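How Do Robots Follow the Rules?

You have rules at home and rules at school, and I expect you can think of one or two you would happily throw out of the window! Robots have rules as well. A robot can't be told off, though, so it is up to the people who build it and work beside it to make sure the rules are kept.

The first rule is the biggest one: people come before things. If a robot arm is picking something up and a person gets too close, the arm must slow down or stop, even if that means dropping what it was holding. At the Pondberg workshop every arm has a big red stop button, and everyone who works there learns where it is before they learn anything else.

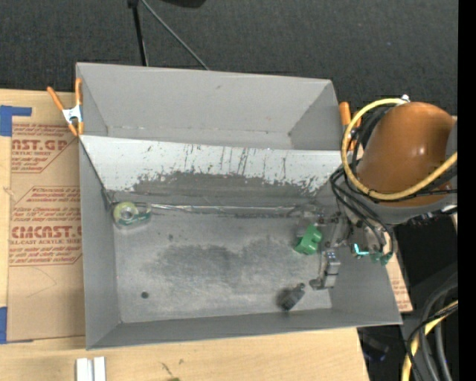
The next rule is to keep the work in its proper place. An arm that picks things up is given an area to reach into, and it shouldn't go wandering outside it. Things that might slide about get clamped down, because a robot expects to find them just where they were last time - it can get in a terrible muddle if they have moved.

Then there is the rule about being gentle. Lihua Gu, an engineer at Pondberg, tests how hard a gripper squeezes. She tried one of hers 300 times before she was happy with it, and wrote down every single go in a notebook (her hand must have ached!).

Last of all, somebody has to check. Cables wear, screws come loose and fingertips get scuffed, so good workshops look their robots over before switching them on.

Now have a go yourself. If you had a robot in your bedroom, what would its first rule be?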